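Visit Report: Healthy Eating Open Day, Rollthorpe

Members of the Covus nutrition team attended the June open day at the Grurkthorpe community kitchen in Rollthorpe. The visit was arranged by Hadiza Iyamu and formed part of our review of local advice on weight and everyday diet.

The morning session was led by Settimio Pagano, a dietitian at the kitchen. He addressed hidden fat and sugar in dressings, sauces and spreads. Guests measured out their usual serving of dressing with a tablespoon, and most poured 3 spoonfuls or more. Mr. Pagano advised using yogurt, lemon juice and mustard in place of creamy bottled products, and adding beans or lentils so that a salad serves as a full meal.

Rungnapa Phetsri then presented the kitchen's yearly results. The center served 3,676 lunches and ran 11 cooking courses, with 800 residents taking part in at least one class. Demand for evening places remains higher than the kitchen can meet, and a second teaching room is planned. 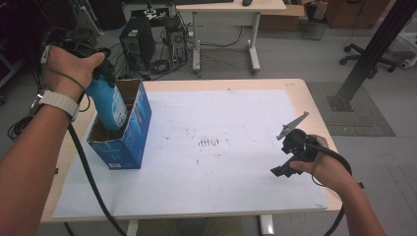

After lunch, Bello Olatunji spoke on reading food labels. He recommended comparing products by weight, as serving sizes differ from one maker to the next. Questions from guests dealt mainly with breakfast cereals and school lunches.

Our team will propose a shared course on dressings and side dishes for the fall program. Requests for the recipe sheets should be sent to Hemi Trevaskis at the Covus office.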